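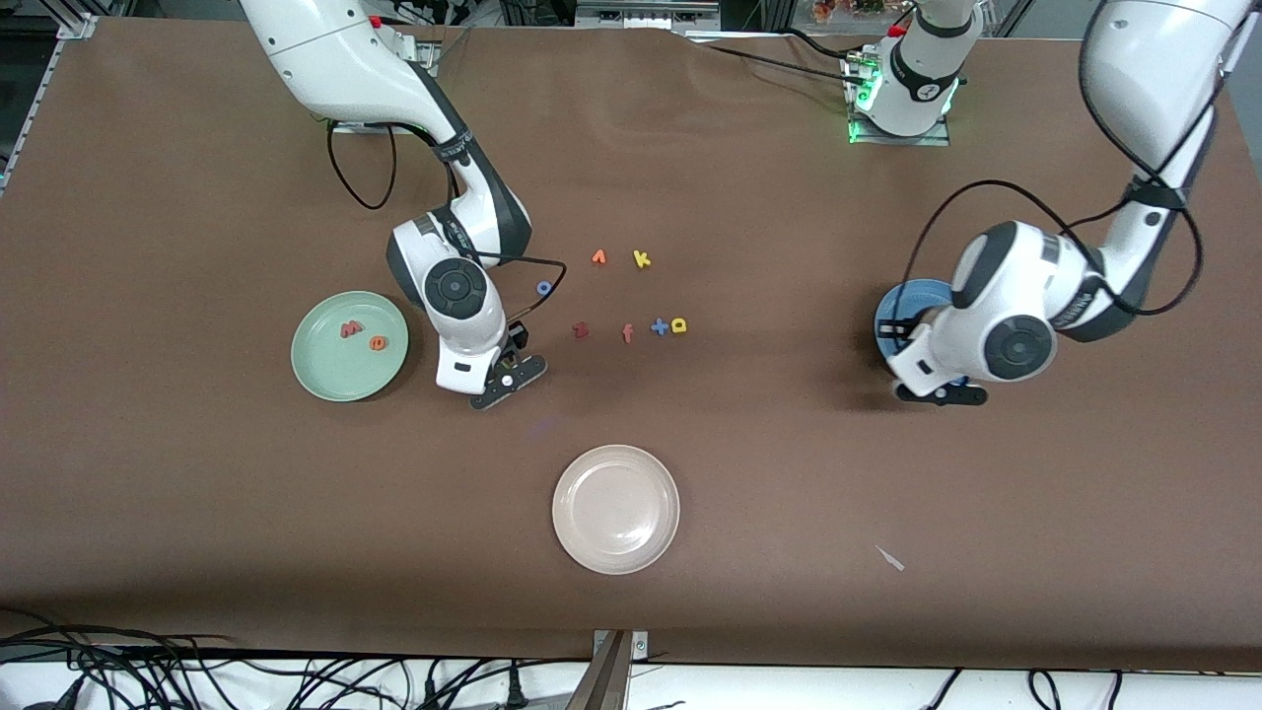

Foam Letters and Coloured Plates

Bradwood Early Learning Library holds a lending collection of 1,727 play and learning items for families, child care centres and schools in the Bovirdale district. This gallery page is devoted to one of the most frequently borrowed parts of it, the sorting and lettering sets. Entries were prepared by Auður Zoëga and reviewed by Dušan Perić, Collections.

Foam letters
Small letters in bright colours, red, orange, yellow and blue among them. An orange "e" and a yellow "k" are easily told apart by colour alone, and many children sort this way well before they know the letters by name.

Plates
A pale green plate with a raised rim, and a blue plate for a second group. The rim helps to keep letters in place while a child is still choosing.

The tabletop
A plain brown surface is recommended. Letters may be scattered freely between the plates and gathered up one at a time – there is no set order.

Letters that turn
An "m" turned upside down may be read as a "w". Educators are encouraged to accept either answer and to talk with the child about which way up the letter belongs.

Borrowing
Sets are catalogued under item 542 and may be borrowed for 2 weeks. Members are asked to wipe the letters with a damp cloth and to return them in the bag supplied. Missing letters should be reported to Guðlaug Bundgaard at the Bradwood service desk, who can arrange a replacement in the same colour where stock allows.

Page last revised 7 November 2020.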